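Mending Mornings at Barredo Hall

Well, winter has been long and damp this year, and I know a good many of you have spent it as I have, indoors with the heater going and a pile of clothes that want seeing to. Our mending mornings have been busier than I ever expected when we began in June, and it has been lovely to see new faces arriving with coats, school jumpers and once a very large set of curtains from the old Plirnevum guest house.
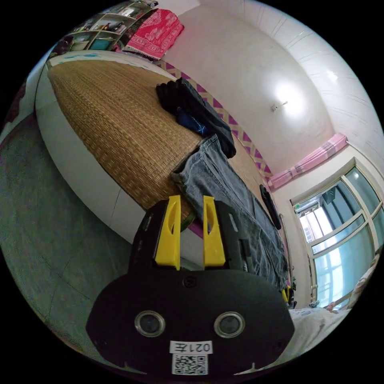
The thing I keep coming back to at these mornings is how much easier a repair is when you catch it early. A worn knee can be backed with a scrap of soft cotton and stitched down in an evening, but leave it until the threads have gone altogether and you'll be hunting for a proper patch and wishing you'd started sooner. Maribeth Dela Peña showed us her way of doing it last time – rows of small running stitches, close together and in a colour as near to the cloth as you can find, though she's rather fond of bright red herself and I must say it looked very cheerful. She likes to wash the backing scrap first so it doesn't shrink and pucker later on, and I have a blouse at home that proves her point. 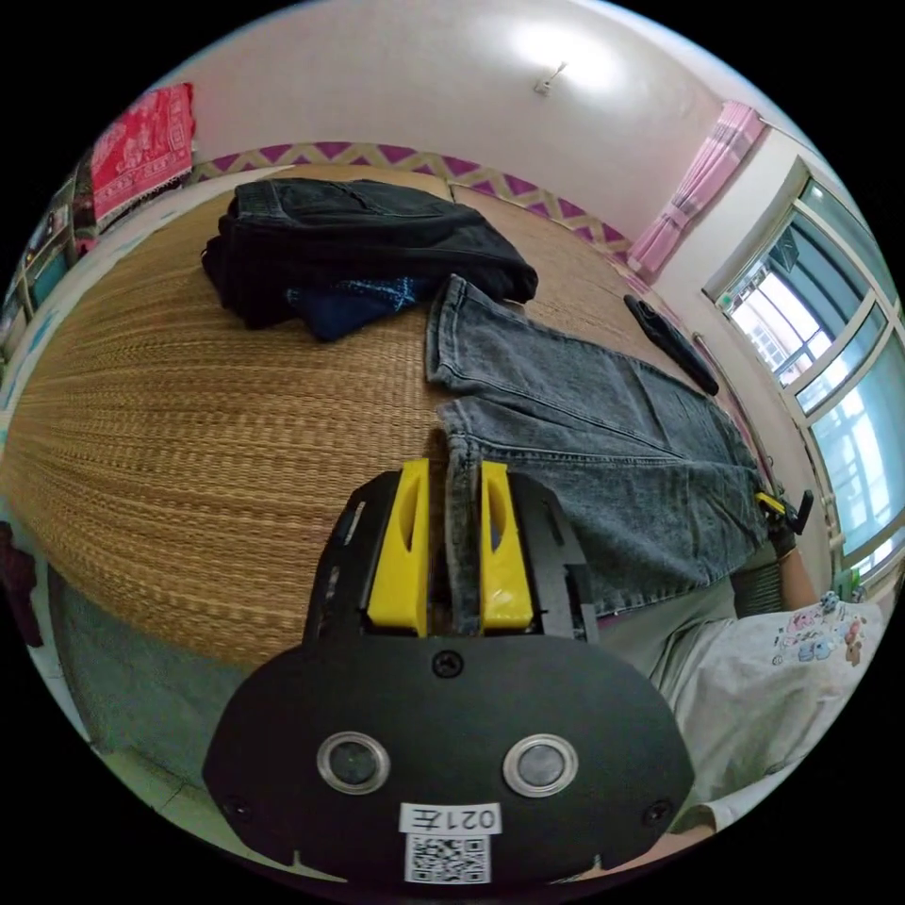 Do I need to bring my own machine? Hand sewing is all we do on the first visit, so a needle, some thread and whatever you want mended will see you through, and there are two machines at the hall for anyone who moves on to hems.

Thread has been a favourite topic over the tea urn. I've always bought whatever was on special, but a few of you swear by Mumison, which the haberdasher in Prenano Street keeps behind the counter, and I've been won over (my purse has been slower to come around). If you have odd reels at home in greys, browns or navy, please drop them in the basket by the door. We go through an astonishing amount of navy.

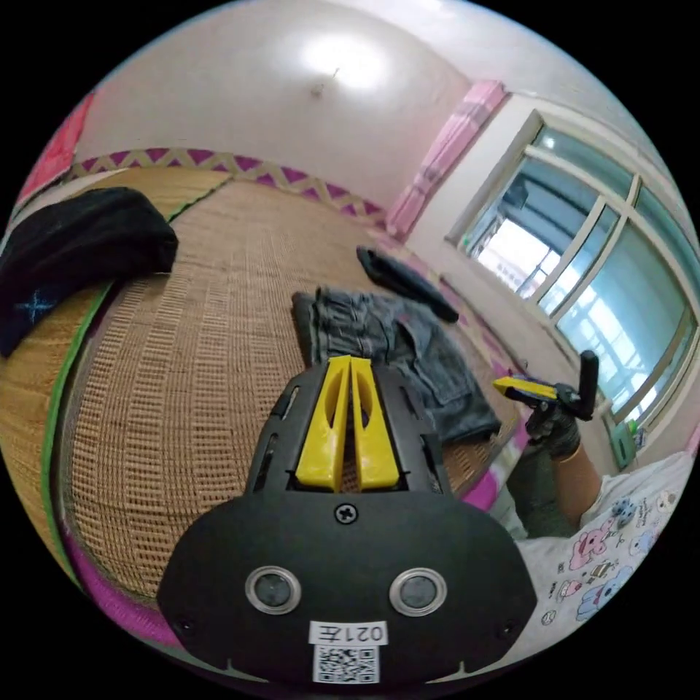 Holger Öberg wrote to tell us he'd like a session on darning socks, as he has six pairs waiting and "no intention of buying more while the heels are the only trouble". I think that's a grand idea, Holger, and I'll bring my grandmother's darning mushroom along to the next one if I can find which drawer it's living in. Doors open at ten, and there'll be scones.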